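About Istano Games

Istano Games is a small studio that makes role-playing games for PC, the kind you can play with three friends on a weeknight or poke away at alone on a Sunday with a pot of coffee. We're based in Walthorpe, up two flights of stairs over a row of shops, and we've been making games together since we were a bunch of people swapping homemade dungeon maps on a message board.

Our first game was Clita. It started as a map-sharing project and kept growing (and growing!) until it had a story, a crafting system, a fishing side game that took over everyone's summer, and a final boss who is a bell tower. We put it out with no marketing to speak of and hoped a few people from the message board would buy it. They did, and they told their friends, and by November there were 4,000 players on the server and we were answering support email at dinner.
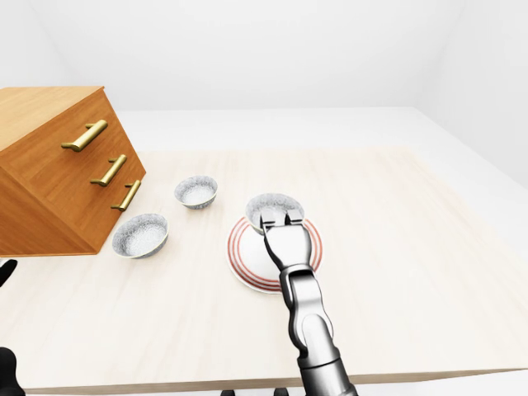
Wooden chest of drawers on a pale table, 3D render

Clita is still running and we still love working on it. There are 46 quests in the main story now, and every one of them can be finished solo or with a group. We care about that a lot. Plenty of us grew up with online games where you hit a wall at the halfway mark unless you found a guild with the right schedule, and some of us have kids, or night shifts, or just don't feel like talking to strangers after work. So the monsters scale to your party and the rewards stay the same.

What we're making now

The new one is called Evangelista, and we can't stop talking about it. You play a traveling letter carrier in a mountain country where the roads move every winter. There's combat, and we think it's the best we've done, but you can also talk, bribe or sneak your way past most of it. Your satchel is your inventory, your skill tree and your diary all at once. We went back and forth on that for months, and the first version was a mess, with letters buried under potions and nobody able to find the map. The current one feels great. Early testers spend a lot of time just rearranging the pockets.

Evangelista supports 3 players in co-op, plus a dog. The dog has its own skill tree.

How we work

We're a small team, so everybody does a bit of everything. The person who writes the quests also records footsteps. The person who draws the monsters wrote the trading code for the port towns, and it's some of the cleanest code we have. On Friday afternoons we stop whatever we're doing and play the latest build together from start to wherever it crashes, and then we fix the crash on Monday.
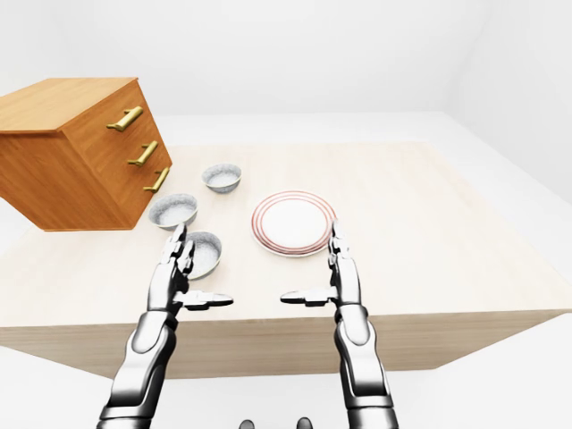 Chest of drawers with brass handles, 3D render

We also read everything you send us. The forum has more than 3,000 posts in the suggestions section alone, and a good number of those ideas are in the game: the ferry timetable, the left-handed controls, the option to pet the final boss. If you've suggested something and it hasn't shown up yet, it may well be pinned to the board by the kettle.

Say hello

The forum is the fastest way to reach us, and you don't need to own a game to join. Bug reports go in the bug section, please, with your save file attached if you can manage it. Press and streamers can use the contact form and pick "Press" from the menu. You're welcome to stream or record anything we make, start to finish, spoilers and all, and we'd love it if you sent us the link so we can watch at lunch.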